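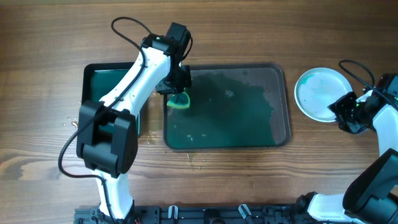
*Reading time: 1 min*

**Wet-task cell check, Jillden bench 2** (Mon 29 August, T. Nepia)

- [x] Base rail clamps closed. Both handles checked by hand.
- [x] Link screws present. None backed out.
- [ ] Cable slack. Left arm loop crosses the joint housing. Re-route before next run.
- [ ] Tabletop dry. Droplets beside the left tray and between the trays. Wipe down.
- [x] Grip force limit on sponge and plate: setting 11, per Jokley sheet 414.
- [x] Stop button tested, both arms.

Recheck open items: H. Nazarenko.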